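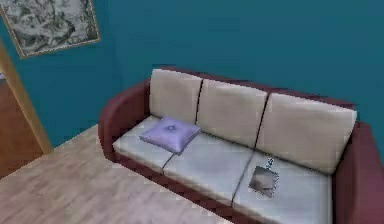
According to Kenneth Galbraith, Laltdale has never been conquered, and any book that says otherwise should be sent back to the printer. He wrote this to Impi Vuorinen in June, on both sides of a card, and she has kept the card as a bookmark in her own copy of the offending work.

"He's right in a way," Vuorinen says. "To be conquered, somebody has to notice you're there."

Her history of the valley runs to 315 pages, plus maps, and covers the period from the first charter to the arrival of the railroad, which stopped nine miles short. The charter is a puzzle in its own right. It grants the dale to the abbey at Drornow, describes it as "well wooded and abundant in fish," and was plainly drawn up by someone who had never been there. There is one stream. Vuorinen has walked all of it.

"I'd say trout, at a stretch," she says. "The monks asked for a rent in eels. For two generations the dale sent up letters explaining that it didn't have any eels, and the abbey sent back letters adding up how many eels were now owed."

How many was that, by the end?

"The last account I found says 1,519. After that there's a new abbot and he asks for wool."

The wool did better. It paid for the church tower and for a bridge that the neighboring lords promptly began to argue about. Most histories of the region treat this as the beginning of the border wars, and give the bridge a chapter. Vuorinen gives it four pages and a footnote, and the footnote is where she gets into trouble. In her reading, the famous battle at the crossing, the one on the tea towels, was a dispute over tolls in which a cart was tipped into the water and two men were fined.

"The chronicle says 400 dead. But the chronicle was written down eighty years later, at Drornow, by a house that was suing for the tolls. If you're in court over a bridge, it helps if people have died for it."

I ask whether she minds taking a battle away from a place that only had the one.

"I felt bad for maybe a week. Then I gave a talk over there and a man told me his ancestor fell in it, and I said well, his ancestor is in the tax roll nine years later with a cow. He was very pleased about the cow. He'd never had a cow in the family before."

The tax rolls are her real love, and she can't be moved off them for long. The fullest lists 162 households, with their animals, their plow teams, and now and then a remark by the assessor, whose temper gets worse as he climbs the valley. At the top farms he stops counting sheep and puts down "many, and hidden." Jianhua Wei transcribed most of it with her over three winters, and they still disagree about one word, which is either "widow" or "window." Vuorinen printed "widow." Wei has a review coming out.

"It'll be a fair review," she says. "It'll be very fair for six paragraphs."

The later chapters move faster. The abbey is dissolved and its lands go to the Brandão family, wine merchants from the coast who had bought the dale on paper, as people kept doing, and who tried vines on the south slope. You can still see the terraces. The vines lasted four years. The Brandãos themselves lasted a good deal longer, married locally, and by the third generation were writing indignant letters about outsiders.

I had been hoping for a view on whether the dale belonged, in spirit, to the kingdom to the north or the one to the south. It changed hands five times, or seven, depending on whether you count a winter when the messenger couldn't get through. Vuorinen pulls a face.

"People ask that everywhere I go. I looked for it, I really did. What the court books have is who moved whose fence. In the year of the great treaty, the one in all the schoolbooks, the dale court met eleven times. Nine of those are about a pig."

The same pig?

"I think so. It's described twice as spotted."

She is now at work on a second volume, taking the story from the railroad onward, and has been offered some boxes of estate papers that went missing when the manor house was sold up. She hasn't seen inside them yet. The owner wants a promise that the battle will be put back in.

"I've told him I'll think about it," she says. "I asked him if there was anything in there on eels."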